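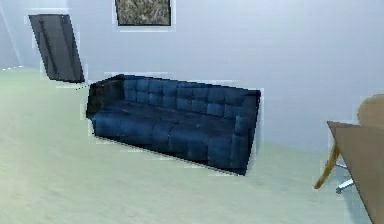

A sofa with a buttoned back. The small puffy squares are made by a method called tufting.

What Is Inside a Sofa?
Nedwood Museum of the Home — Learning Pages for Young Visitors

Most homes have a sofa, a couch or at least one soft chair. People sit on them every day and seldom think about what lies beneath the cloth. This page explains how soft furniture is made and how it has changed over time.

The word "upholstery" means the padding, springs and covering that are fixed to a piece of furniture. A person who does this work is called an upholsterer. It is a very old trade, and many of its tools have hardly changed. The upholsterer still uses a small hammer, strong thread and a long curved needle.

The frame
Every sofa begins with a frame. The frame is like a skeleton. It is usually made of wood, although metal may also be used. If the frame is weak, the sofa will creak and lean, no matter how fine the covering is.

Strips of strong woven cloth, called webbing, are stretched tightly across the seat of the frame. In many sofas, metal springs are tied on top of the webbing. A spring squashes down when you sit and pushes back when you stand up.

The stuffing
Long ago, makers filled seats with whatever they could find nearby. Straw, wool, feathers and horsehair were all common. Horsehair was prized for its curl, which helped it bounce back into shape. Today most seats are filled with foam, a light material full of tiny pockets of air.

Loose stuffing has one problem: it moves. After a time it slides to the bottom and leaves lumps. Tufting was the answer. The upholsterer pushes a needle and thread through the cloth and the stuffing, pulls the thread tight and ties it at the back. A button often covers the stitch at the front. Each stitch holds the stuffing in place and makes a small dip in the cloth.

Tufting takes patience. One large sofa in our collection, made at the El Khatib workshop in Provville, has 60 buttons. Each one was sewn by hand.

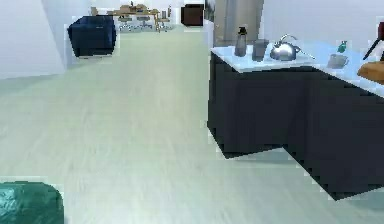 Colour is one of the last choices a maker has to discuss with a customer. Before factory dyes, deep colours were costly because the cloth had to be dipped many times. Plain, pale cloth was cheaper, but it showed every mark. Dark colours are still popular in busy homes, and they also stand out well in a light room, as the navy blue armchair does beside the white wall. A boxy chair of that kind has straight sides, so the cloth can be cut in simple pieces with few curves.

Things to do at the museum
Visit the Julline Gallery on the ground floor and look for chair number 912. One side has been left open so that you can see the webbing, the springs and the horsehair. Please look with your eyes only — old cloth tears easily.

The upholstery bench is open to children aged 9 and over during April. Visitors may try sewing a button onto a practice cushion. An adult must stay with each child.

Text by Ximena Zamudio, Learning Department.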